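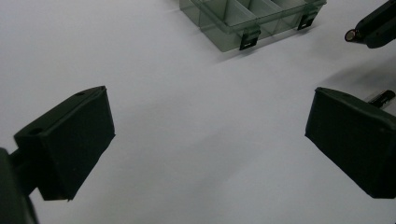

Shona Tautahi wrote in to ask why my checklist for gripper work starts with the table when the rest of it is all about the tool. She runs hers in a different order and wanted to know if she was doing it wrong.

Home Notes Archive Contact

October 28, 2018
4 min read

I don't think she is. The rules I use came out of the Mernum project, and they were written down in February after we had to throw out 67 recordings from a set of 3,533. Every one of those had the same fault: something had been left on the work surface between runs. So the table went to the top of the list.

The full list has six rules. I'll give the ones people ask about.

Clear the space between the fingers before you start. If a box is part of the task, it stays. Everything else goes on the shelf.

Start with the jaws open. Beverley Whitelaw wanted a set starting width for the Toletti bench and I argued against it. We settled on "open and not touching anything," and it has held up fine.

Check the finger pads at the start of each session. Look at the edges and corners of the covering. If a flap is big enough to catch on a part, change the covering and write it in the log.

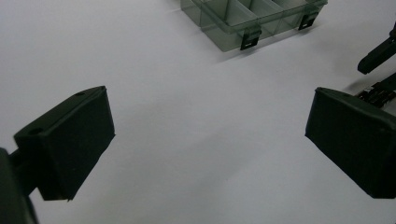
Jaws open, organizer box at the back, latches facing the tool.

Don't change the pads in the middle of a set. I broke this one myself on the Cartwright job and had to split the data in 2 and label each half. It took most of an afternoon.

Keep the light the same. Arms and pads throw soft shadows on a white top, and that's all right as long as the lamps don't move between runs. At Kerkska they put tape on the floor where the lamp stands go. I've started doing that too.

The last rule is about the log. One line per run, written when the run ends. If you can't remember what happened, write that.

Back to Shona's question. If she checks the pads first and the table second, both still get checked. I'd only ask that whatever order she picks gets written down and that everyone on her bench uses it. I'm changing the heading on my copy to say so.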